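Postley Shared Workshop – robot arm build group
Notes from the meeting on Friday, September 19, 2025

I'm doing the notes again, so apologies for the spelling. We started late because the kettle had to be descaled first. Last meeting's notes were agreed, apart from the bit where I wrote that the shoulder joint was finished. It isn't, and I've changed it.

Money. There's £1148 left in the build pot after the new power supply and the second lot of bearings from MacKinnon. That's better than I'd feared! We agreed not to spend any more on motors until the elbow has done a full month without a fault. The Datitex controller board goes back for exchange – the plug on it was loose when it came, and I've still got the box.

Gripper. Most of the evening went on this. We're sticking with two fingers, and the three-fingered idea from April is parked (I've kept the drawings, before anyone asks). Blankets are now the main test job for Flonero, which is the name we've ended up with for the arm whether we like it or not. A fleece is a good thing to practise on as it's thick enough to get hold of, but it bunches up and then you can't tell where the edge is. We want a pinch that takes one fold and leaves the rest lying where it was. 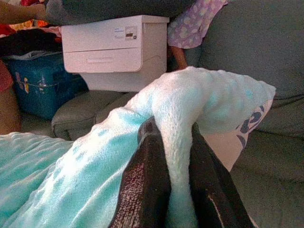

The other half of it is how hard to squeeze. We went round and round on this. I wanted one setting for everything, and I lost, so there'll be a soft one for throws and pillowcases and a firmer one for towels and jeans. Both get written on the card by the off switch. Agreed as well that home tests happen on a sofa as it normally is, with all the usual stuff on it, and that whoever is running the arm keeps a hand near the switch the whole time.

Cable. The wrist cable still catches when the arm turns right round. I'm going to try a longer loop with 18 cable clips, which I've already bought and won't be claiming for.

Jobs before next time:
Me – cable loop, return the board, type these up (done!)
Software lot – two squeeze settings, and please put the slow speed back as the default
Everyone – bring in old fleeces, clean ones

Any other business. The bench vice is stiff again. Somebody has our 3 mm hex key. Next meeting same time, and we'll start with the elbow.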